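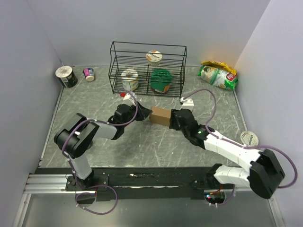 Photo: Deok-su Ryu

Moving Box Questions, Answered
By Evelien Bakker

Are "moving grade" boxes worth the extra money?

Mostly no. The phrase has no fixed meaning that I can find. Look for the maker's stamp on a bottom flap, which should give an edge crush or burst rating. If the box is blank, you're paying for an adjective.

What about free boxes from a store?

Fine for towels and toys. I'd skip produce boxes, which can smell and may have big hand holes that let dust in. Ask before 9 a.m., when a lot of stores are still breaking them down.

The Ikdale calculator says I need 129 boxes. Really?

Ikdale sells boxes. I put my own two-bedroom apartment through it and was told to buy 129, plus 2 wardrobe cartons at extra cost. I used fewer than half that and still had some left over. Buy a small bundle and go back if you run out.

Does double taping help?

On the bottom seam, yes. On top it mainly makes unpacking slower. Clalness claims its tape holds "up to 700 pounds," but the package doesn't say how that was tested or on what – and a box carrying anything near that would have other problems. 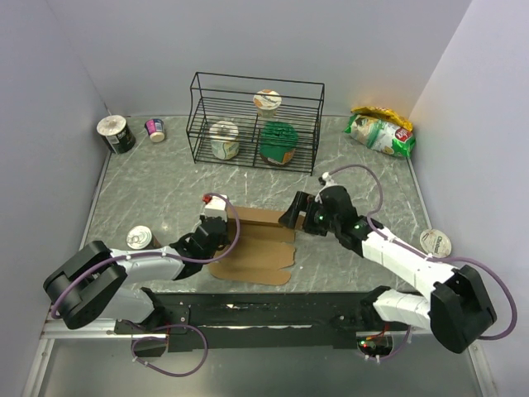 Should I keep the boxes afterward?

Only if you have a dry place to put them. Cardboard that has sat in a damp basement goes soft, and it may not look any different. Press a corner with your thumb. If it gives easily, recycle it.

Is renting plastic crates cheaper?

It depends on how fast you unpack, and people tend to be hopeful about that. Skundard quoted me $240 for a February move, with late fees listed on a separate page. Read that page first.

Do I need the "fragile" stickers?

Write on the box with a marker. I have my doubts that movers read either one – pack as if they won't.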